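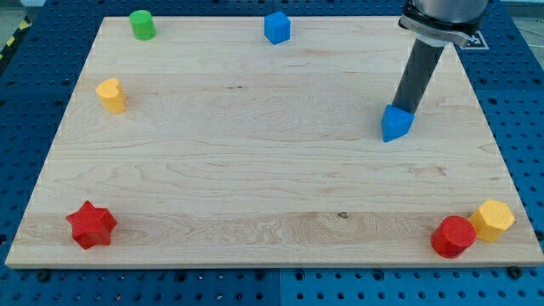
Vistmont begins collection of block-handling demonstrations at Brumorcombe

Brumorcombe, 10/7/26 — Vistmont has started gathering example data for Protden, its learning system for single-arm handling tasks. The work is being done on one bench at the company's Brumorcombe site and will continue until October.

The first collection covers short pushing and placing tasks with coloured geometric blocks on a wooden board. The shapes include cylinders, a cube, a star, a heart, and hexagonal and triangular prisms. An operator guides the arm through each task while the system records joint positions, tool position and camera images. Every recording is paired with a written instruction in plain English, such as "move the blue triangle next to the yellow hexagon".

The target for the first stage is 2000 accepted recordings. To date 1764 have passed review. A further 79 were rejected, mostly for timing faults between the camera and the arm controller, and will be repeated with the same instructions. Block positions are changed before each recording, and the six operators work to a shared schedule so that no single operator's style dominates the set.

"We want variety in the starting layouts and consistency in the labels," said Svatopluk Ondrejka, who leads data collection at Vistmont. "A block against the edge of the board is a different problem from one in the open, and the system needs to have met both."

The instructions are checked by Jelínek, a contractor that reviews each one against its recording. Instructions that could refer to more than one block are returned for rewording — two blocks of the same colour are the usual cause.

Training on the accepted recordings will run alongside collection. A second stage, using taller objects and a larger board, is planned once the first set is closed.

Enquiries should be addressed to the Vistmont press office, Brumorcombe.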